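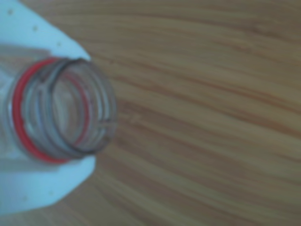

From: Kendra Charbonneau
Date: 4/3/22
To: Potgate floor list
Subject: Re: Bottle prep, who does what after the changeover

Answering the questions from second shift all at once, so they end up in one place.

> We were told in December that the Steltance arm would only
> do pick and place. Now it is holding bottles on their sides
> with the neck out and people are asking if uncapping is
> next. Does anyone on prep lose hours over this? And who
> clears it when it grabs one wrong?
>
> Also, can somebody say what happens with the red rings.
> Kennedy says leave them on, the old sheet says cut them off.

Hours first. No one on prep loses hours through the end of this schedule. What changes is where you stand. The two people who now work the sorting table will move to checking and to the reject bin, and the table work goes to the arm. The pay grade stays the same. If you had a lifting restriction at the table it carries over, but let me know so it gets written down again under the new station.

Uncapping stays with us. The arm gets bottles with the cap already off. It closes one blue finger over the neck and one under it, with the mouth of the bottle left clear so the checker can look straight in. Hundevier asked for a powered uncapper as well and that was turned down for this year. I don't know about next year and I won't guess.

Red rings: leave them on. The old sheet was for the hand cutters and should have come down from the wall. A clear bottle with the red ring still at the base of the neck is a good bottle for this line. Rings get taken off downstream.

Bad grabs: the checker presses hold, waits for the light, then takes the bottle out by the body. Please don't pull on the fingers. Last week's test run was 111 bottles and 23 of them went to the reject bin, mostly crushed ones that should have been pulled before they got that far. I would like the checkers to keep writing down the reason for each – the vendor only sees the total, and we are the ones who know what was wrong with the bottle.

Training on the hold button is done at the station and takes one break's worth of time. It is paid and you don't give up the break. Sign the sheet by the time clock if you haven't done it yet.

Still open: whether the checker gets a stool. I have asked twice. If you have worked that spot for a full shift, send me a line on how your back and feet were, and I'll add it to the request.

Kendra Charbonneau
Prep and sorting, Potgate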